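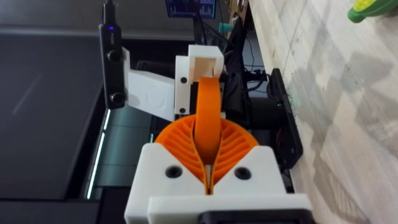 Fig. 1. Thin curved walls braced by slanted ribs (the orange parts).

Week 6 notes: Thin things that hold their shape

Posted Jun 10, 2022 by Songül Bayram

Search these notes Go

I promised on the board that I'd write up the paper bridge business properly, so here we go. Bring these with you to the workshop, and a ruler please, as I'm tired of lending out mine!

We started with a flat sheet of paper laid across two books. It sags under its own weight, never mind a coin. Then we pleated the same sheet into a concertina and it carried a mug (Kaede's mug, which survived). Same paper, same weight of paper, completely different behaviour. The thing that changed is how far the material sits from the middle of the section. I go on about this every year and I'm going to go on about it again, as it's most of the course.

For a plain rectangular strip, stiffness in bending goes with width times depth cubed. Double the width and you get twice the stiffness. Double the depth and you get eight times. Try it with your ruler: flat, it bends with one finger; on edge, good luck.

Three ways to get depth without much extra stuff:

1. Fold it. Corrugated card, roof sheeting, the pleated bridge.
2. Curve it. A tape measure stands out stiff because it's dished across its width. Push it the wrong way and it snaps flat quite suddenly – that's buckling, and we'll do it properly next week.
3. Rib it. Look underneath a plastic garden chair or inside the lid of a storage box. The skin stays thin and the ribs do the work.

A word on ribs, as somebody asked after class. Direction matters a lot. A rib running along the span helps with bending along the span. A rib running across it does very little for that, though it may stop the skin wrinkling. Slanted ribs between two walls start to act like the diagonals in a truss, if the walls are properly joined to them. If the joints are floppy, all bets are off.

Worked example. My shelf at home is a board on two brackets, and it deflects 10 mm in the middle with a full row of books on it. I swap it for one twice as deep, same timber, same width, same load. New deflection is 10 divided by eight, so 1.25 mm. (I've ignored the weight of the board itself. Fine for a shelf, not fine for a footbridge.)

For next time: find one folded, one curved and one ribbed thing at home, sketch each section, and mark where you think the middle line runs. Jahangir has the spare squared paper.

Recent notes
Week 5: Beams and where they break
Week 4: Push, pull and twist
Week 3: Triangles and why we like them
Reading list for October starters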